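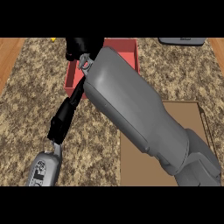

Die Laternen von Drarnarthorpe

In dem Jahr, als der September so verregnet war, dass in Drarnarthorpe sogar die Enten unter dem Vordach der Bäckerei standen, beschloss Tipene McPhee, mit den Kindern Laternen zu basteln. Er hatte so etwas noch nie gemacht, er war eigentlich Uhrmacher, aber seine Enkelin Lowther — sie hieß nach dem Hügel, auf dem ihre Eltern sich kennengelernt hatten, und trug den Namen mit großer Würde — hatte es ihm abgeschwatzt, und wenn Lowther etwas wollte, dann dauerte es selten länger als ein Frühstück.

Er hatte mit vier Kindern gerechnet, vielleicht mit fünf. Es kamen 24. Sie zogen die nassen Stiefel aus und drängten sich um den langen Tisch in der Werkstatt, an dem sonst die Standuhren auseinandergenommen wurden, und Tipene, der ein höflicher Mensch war, begrüßte jedes einzeln mit Handschlag, was eine ganze Weile dauerte.

»Zuerst schneiden wir die Sterne aus«, sagte er und hielt das schwarze Tonpapier hoch.

»Ich will aber einen Fisch«, sagte ein Junge mit einer Zahnlücke.

Tipene dachte darüber nach, so gründlich, wie er über alles nachdachte, und fand, dass ein Fisch sich gegen das gelbe Transparentpapier mindestens so gut machen würde wie ein Stern. Also gab es Fische, und dann gab es auch Katzen und ein Schiff und etwas, das Lowther für eine Giraffe hielt und das seine Schöpferin, den Tränen nahe, als ihre Großmutter auswies. Der Kleister geriet in die Ärmel und in die Haare, und gegen vier Uhr schlugen an der Wand sämtliche Uhren auf einmal, worauf es so still wurde, dass man den Regen in der Rinne hörte.

»Noch mal!«, rief der Junge mit der Zahnlücke.

Und Tipene, der seit dem Tod seiner Frau keine Uhr mehr ohne Grund verstellt hatte, stieg auf den Hocker, schob bei der größten den Zeiger vorsichtig eine Stunde weiter und ließ sie fünf schlagen.

Als es dunkel wurde, gingen sie hinunter bis zur Brücke von Givside, die Laternen unter Regenschirmen. Lowther hielt seine Hand, die noch vom Kleister klebte, und leuchtete ihm mit ihrem Fisch den Weg.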